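The planner had been Jussara's since May, and she spoke of it the way other people speak of a dog that is nearly trained. It would find a path to anything you liked, and then, a hand's breadth from the thing, it would stop and think. Marlies had brought pears and her own laptop, meaning to stay an hour.
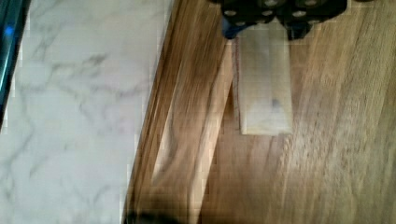
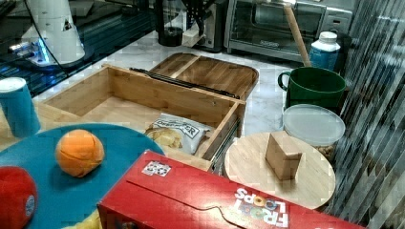
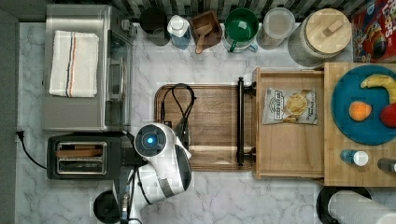 The counter at Ikine: from the gripper, across the marble, and from overhead.

"It's thinking again," said Marlies, who had pulled a chair up to the log and was scrolling with one finger, quite happily. "Six hundred candidate grasps, and it hates every one of them."

"It doesn't hate them. It scores them." Jussara leaned over her shoulder, smelling of coffee. "Oh, look at that, though. Look at the clearance term!"

They looked at it together for a good long while, the way you look at a word you've spelled wrong all your life. Somebody (well, Jussara, back in the spring) had set the margin to 40 millimeters and then gone off to lunch.

"Try 20," said Marlies.

"Twenty is brave."

"Then 28, and have a pear."

So Jussara typed 28, and saved it, and took the pear, and sat a minute with her hand over the enter key, feeling fonder of the old planner than she would have cared to tell anyone at Ikine.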